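Montrer le geste, et payer celui qui le montre

Depuis deux ans, je lis souvent que les robots « apprennent tout seuls ». Cette phrase me dérange. Je travaille avec des gens qui, chaque matin, conduisent à distance deux bras mécaniques pour leur montrer comment prendre un colis, comment le tourner, comment le déposer. Si le robot apprend, c'est que quelqu'un enseigne, et je voudrais parler un peu de ce quelqu'un.

Dans ma langue maternelle, nous avons un seul verbe pour « montrer » et pour « enseigner ». En français il y en a deux, et je crois que cette différence a des conséquences. On considère facilement que l'opérateur montre seulement, comme on montre une porte. On le paie donc comme un exécutant. Chez Iltley, où j'ai commencé, le poste s'appelait « agent de saisie », ce qui était presque un jeu de mots, mais je ne pense pas que la direction l'avait remarqué.

Or j'ai vu ce que vaut une bonne démonstration. Pour le projet Meesuk, nous avions enregistré 3000 essais en peu de temps, avec une consigne de vitesse. Le robot qui en est sorti était pressé et maladroit, il imitait nos hésitations aussi fidèlement que nos réussites. Ensuite, une opératrice expérimentée a refait 131 démonstrations, lentement, en soignant l'approche de la main et le moment où les doigts se ferment. Avec celles-là, nous avons obtenu un comportement que je n'avais pas honte de présenter à un client.

On me répond que la quantité finit toujours par gagner. C'est peut-être vrai pour les textes ou pour les images, je ne suis pas compétent. Pour un emballage souple, qui se froisse d'une manière différente à chaque prise, j'ai des doutes. Il faut sentir à quel endroit on peut appuyer. Or celui qui conduit à distance ne sent rien dans ses doigts, il doit deviner par les yeux. C'est un métier fatigant, et après 60 minutes les gestes deviennent mauvais. Nous le savons tous, et malgré cela les plannings prévoient le double.
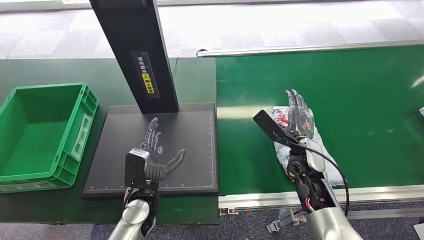

Auteur : responsable des démonstrations, projet Tununis

Une main mécanique serre un paquet de plastique froissé sur le convoyeur vert, l'autre se tient au-dessus d'une tablette noire où est dessinée une main ouverte. J'aime bien ce dessin. Il a été fait pour des doigts humains.

Je ne demande pas que l'on arrête ces machines. Je demande deux choses assez modestes. D'abord, que les démonstrations soient reconnues comme un travail d'auteur, avec une part, même petite, quand le comportement appris est vendu à un autre site. À Nellodano, on m'a dit que c'était impossible à calculer. Pourtant chaque essai est enregistré avec l'identifiant de celui qui l'a produit, et on sait très bien utiliser cet identifiant pour faire des reproches.

Ensuite, que l'opérateur ait le droit de jeter ses propres mauvais essais. Un professeur efface le tableau quand il s'est trompé. Aujourd'hui, nous gardons tout, et c'est la machine qui hérite de notre fatigue de fin d'après-midi.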